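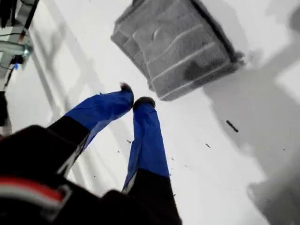

Call for testers: Filura gripper finger sleeves

Semaan is a small company in Fommont. We make parts for two-finger robot grippers, and our newest product is a kit with the name Filura. It contains sleeves which go over the fingers of the gripper, soft pads for the fingertips, and a printed guide for fitting them. We now look for workshops, school labs and small packing companies that will use the kit in their normal work and tell us what is good and what is bad.

The first test was in February, in our own shop in Futcombe. The sleeves were used on light goods, mainly fabric boxes and small bags. We learned many things, especially that the pads collect dust from the table and must be cleaned more often than we wrote in the guide. The guide is now changed. But our own people know the product too well, and we need the opinion of persons who open the kit for the first time.

What we ask from you

You have a robot arm with a two-finger gripper, and it is in use on most working days. The arm can be any make, but please write us the model and the width of the fingers before you apply, so we can check if the sleeve will fit. Fingers with a strong curve on the inner side are not possible at this moment.

You fit the sleeves and pads by yourself, following only the guide. Please do not call us for help during the first fitting. If something in the guide is not clear, write down the page and what you did instead. This is for us the most useful part of the whole test.

After that you run the gripper for a minimum of 2,000 grips on your own objects. Soft, light or easily scratched objects are best. Hot parts, sharp metal edges and anything with oil are outside this test. You keep a short log, one page for each week, where you note slipping, folds in the sleeve, loose edges and wear of the pads. The form for the log comes with the kit. If you prefer to write it in your own way, it is also fine, as long as we can read it.

At the end you return the used sleeves and pads in the bag we send you. Please do not wash them before. We also have one talk by phone or video with the person who really worked with the gripper, not only with the manager.

What you receive

Each participant gets two complete kits, one for the test and one to keep. We pay 300 dollars when the log and the used parts have arrived. Postage in both directions is paid by us. If you wish to buy Filura later, you have the first order at half price, with no duty to order anything.

We do not publish the name of your company without your written permission. Photos from your place are welcome but not required. You are free to say in public what you think of the kit, also when it is negative.

A few practical points

The sleeves change the thickness of the fingers, so the closing position must be set again before you start. A person who is allowed to change these settings must be present. The safety rules of your workplace stay valid during the test, and insurance of the robot remains your own matter.

You can stop the test at any time. In this case we ask only for the return of the used parts and a few lines about the reason. The payment is then made for the part of the log that is finished.

How to apply

Send a short letter with the model of your arm and gripper, the objects you handle, and the name of the person who will do the fitting. One page is enough. Please write "Filura 571" in the subject line. Applications must arrive by 8 April 2023.

Questions about the fit and the technical side: Ivan Bondarchuk
Questions about the agreement and payment: Orysia Nazarenko

Every applicant will get an answer from us, also those we cannot take in this round.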